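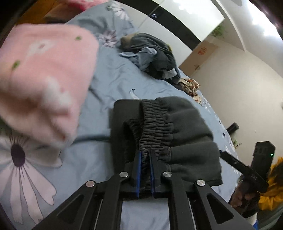
4. Recording folding and sorting examples at home

Read this section before you record anything you intend to submit. It replaces the section 4 that shipped with the Kotora starter kit, which promised more than the hardware delivers. Rachid El Khatib rewrote it on 3 May 2025 after going through the first Tarkville recordings.

4.1 Before you start

1. Charge both hand-held grippers. A green light tells you the unit has power. It tells you nothing about whether it is recording.

2. Pick a surface you would really fold on. A bed is fine, and so is a patterned sheet. The old guide asked for a plain background, and we ended up with a model that was very good at plain backgrounds.

3. Put out a mixed pile. Include dark clothes. Elastic waistbands are welcome, as they bunch up and the current model handles them badly.

4. Check the free space on the card. Vokerora shows minutes remaining, and the number is optimistic. Stop when it reaches 15.

Note: Leave the room as it is. Boxes, plants and other laundry can stay where they are.

4.2 Recording

1. Hold one gripper in each hand and start a new episode in Vokerora.

2. Bring the fingers to the garment at normal speed. Close on a fold or an edge, then wait a beat before you move.

3. Finish the fold, open both grippers fully and back away from the cloth.

4. End the episode. Mark it Good, Fumbled or Failed.

5. Mess up the pile again before the next one. Repeating the same fold from the same starting position adds very little, whatever the progress bar says.

Caution: Keep your own fingers clear of the linkage joints when the gripper closes. They pinch.

Caution: Do not grab zippers, pins or anything with wire in it. The finger pads tear.

4.3 What to submit

Send fumbled and failed episodes along with the good ones. In August we trained on 2000 episodes that all carried a Good label. When we rechecked, 176 of them ended with the garment on the floor. Matei, the automatic checker, had passed every one. Treat its green check as a sign that the file opens.

Play back at least 17 episodes from each session yourself. If a label is wrong, change it and leave the recording alone. Do not trim the pauses.

A high episode count is no evidence that the model will fold your laundry. We have yet to see it manage a fitted sheet.

For upload errors, see section 6.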